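Zamex Bench Arm, one year in: what it changed in our shop

Posted Saturday, December 9, 2023

I run the assembly room at Nandell, where we put together small connector blocks, and we've had the Zamex arm going since last November. The sales page makes it sound like you unbox it after lunch and go home early. Um, no. It took us 17 days to get a pick routine I'd trust overnight, and I was grumpy for most of them.

But I like it! The gripper is gentle, the motion is quiet enough that we can still have the radio on, and when it gets confused it stops instead of shoving. The part I use most is Stan, the planning software, which lets you build your room on screen and try a job before you touch the real bench. I got hooked on it (my family can confirm). You move the table, drag the shelves around, run the pick, find out your approach is too low, and all you've broken is a drawing. 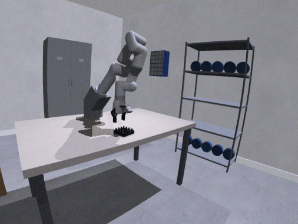
Our layout in Stan, with the fingers lined up over a pin block.

So what about the people? We used to have two of us on block loading every shift, 2000 pieces on a busy day, and everybody's wrists hated it. The arm does most of that now. Nobody lost a job, but the jobs did change, and I think management undersold how much. Loading was dull but you could chat through it. Now you're checking parts, clearing stops and fixing programs, mostly on your own, and a couple of folks on my crew miss the old way — I do too, some mornings. We asked for a pay bump to go with the new skills and got it in the spring, after more meetings than I'd like.

Gripes: the manual is 166 pages and the index is useless. Replacement finger pads cost $83 a set, and we go through them faster than I expected. Stan also forgets my view settings every time it updates, grrr.

We looked at the Testutent arm too. It's faster on paper, but the simulator costs extra and the demo crashed on me twice. I'd buy the Zamex again, only I'd get the whole crew trained in the first week. We trained two people, and they spent the winter answering everybody else's questions.

Four stars out of five.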